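About Orkham Molded Parts

Orkham stores and sorts molded plastic brackets for automotive assembly. The company began with 18 part numbers and now carries 191, including the Calis and Guillot bracket families. Stock is held on steel shelving, with small parts in bins.

Ribbed brackets are checked for flatness, hole position and rib damage before they are shelved. Each part number has a fixed shelf location.
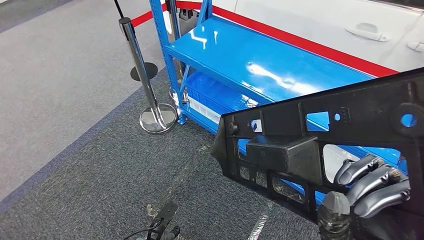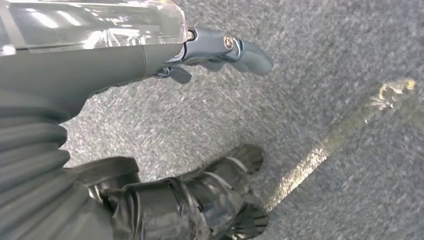 How are brackets stored to prevent warping?
Large brackets lie flat on the shelf, ribs down, no more than 7 high. Small brackets go in bins, with a label facing the aisle.

Orders are picked at our Arncombe site. The site closes for stock count in August.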